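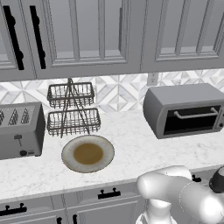
Gray cabinets above a marble counter, with a patterned tile backsplash between.

Kendra MacDonald has ridden the carousel at Plumthorpe Park 131 times, and she keeps each paper ticket in a biscuit tin. She leads the Govier Carousel Friends, a club for people who love old wooden rides.

"My grandfather took me first," she told me. "I was afraid of the music, not of the horses."

The club has three repair evenings every June. Members clean the brass, and Lorne Boychuk looks after the band organ. Last year he changed the bellows, a job he calls "slow, but very pleasant."

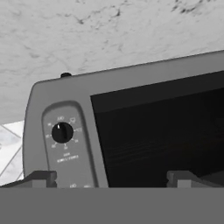

The rounded end of a gray countertop appliance, with a small black button on top.

I asked MacDonald if newer visitors find a carousel too quiet. She thought for a moment. "Some do. Then they sit on the outside row, and they feel that it is faster there — and they come back."

Membership is now 2323, many of them by mail only. The next ride night is June 16, 2018, and the gate on Cormier Street will be open for members. Boychuk will play the waltzes first. MacDonald plans to take the gray horse, if a child does not get to it before her.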